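Kistik

Kistik is a private label of household goods sold by the department store chain Travard. It covers storage, cleaning, laundry, bath and basic kitchen products. The label in its present form was introduced on 4 February 2025, when it replaced several older store labels. Its name, packaging system and in-store displays were developed by the branding agency Kernura.

Background

Travard had sold household goods under its own labels for many years before Kistik. The labels were managed by separate buying departments, each with its own suppliers and its own approach to packaging. Bath products carried a blue oval, cleaning products a yellow band, and storage products were often sold with only a price sticker and the supplier's item code. A customer could buy a laundry bag, a dish rack and a set of hangers in one visit without learning that all of them came from the store itself.

The chain asked Kernura to review these labels. The agency's report recommended closing all of them and starting again with one name. Travard's own name was considered and rejected. The company used it for clothing and bed linens at a higher price, and managers in those departments objected to sharing it with buckets and clothespins.

Name

The name Kistik has no meaning in English. According to the launch material, it was chosen for being short, easy to say over a store loudspeaker, and the same when read quickly on a shelf from either side of an aisle. The last claim is not strictly correct, as the word is not a palindrome, and it was dropped from later versions of the text.

An earlier working name, Dong, was used inside the company during development. It survived as the name of the typeface drawn for the label and still appears on some shipping cartons.

Visual identity

The logo is the word Kistik in lowercase letters, set in Dong Medium. The dot over each i is square. On packaging it is placed at the lower right of the front panel, which is unusual for goods stacked on shelves, where the lower part of a package is often hidden by a price rail. Kernura proposed lowering the rails to solve this problem. Travard instead moved the logo up on items sold from rail shelving, so two positions are now in use.

Packaging is limited to uncoated cardboard sleeves, hang tags and paper bands. Each sleeve carries the product name, its size, care instructions and one line of text on intended use. Photographs are not used. The sleeve color shows the price tier:

Gray: entry price
Dark green: standard
Rust: extended guarantee

The rust tier was added late in development and has the fewest products. The guarantee attached to it runs for 3 years and requires the customer to keep either the receipt or the sleeve.

Product range

At launch the range consisted of 1308 items, counting each size and color separately. Most were existing products in new packaging. Storage boxes and hangers were redesigned so that their dimensions matched the chain's own wardrobe interiors, and several lids became interchangeable between box sizes. Electrical goods were left out and continue to be bought in from outside brands.

Seasonal goods are handled differently from the rest of the range. Garden cushions, picnic ware and holiday storage carry a Kistik hang tag but no sleeve, and they are not assigned a price tier.

In-store presentation

Kernura designed a freestanding display unit for the label, consisting of a steel upright, adjustable shelves and a header panel. The units can be placed back to back in the middle of a sales floor or set against a wall. Larger stores received a marked-out area with its own checkout, while smaller stores received 2 units near the entrance to the home department.

The display was tested in 9 stores beginning in September, before the official launch. During the test, the header panels were found to block the view of the escalators in several older buildings. They were shortened, and the version installed elsewhere in the chain has the lower panel. Stores in the test group kept the original panels where sight lines were not affected.

Staff were given a handbook describing how the shelves should be filled. It sets the order of products by task, so that everything for washing clothes stands together, followed by drying and ironing. Under the previous arrangement, products had been grouped by material.

Communication

The launch campaign used window posters, a printed catalog and short notices in the customer newsletter. There was no television advertising. Posters showed the name and a single line of text on a plain gray or green background. The catalog was the first Travard publication to list household goods by size, with a table of outer dimensions on the inside back cover.

The website was updated later than the stores. For nearly 3 months, online listings showed the former label names next to the new packaging, and customers ordering replacement lids sometimes received the older type. Travard accepted these for exchange without a receipt. The old item codes still work in the site's search box and lead to the matching Kistik product.

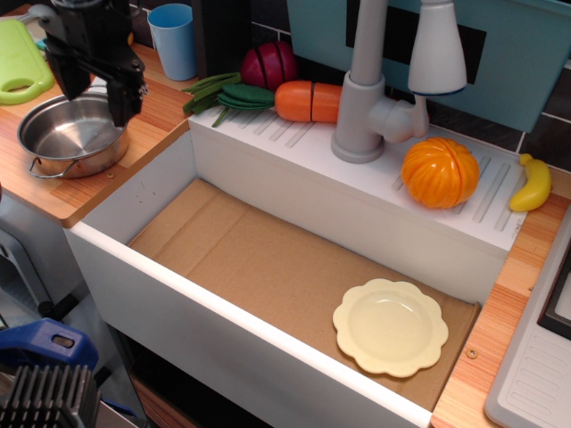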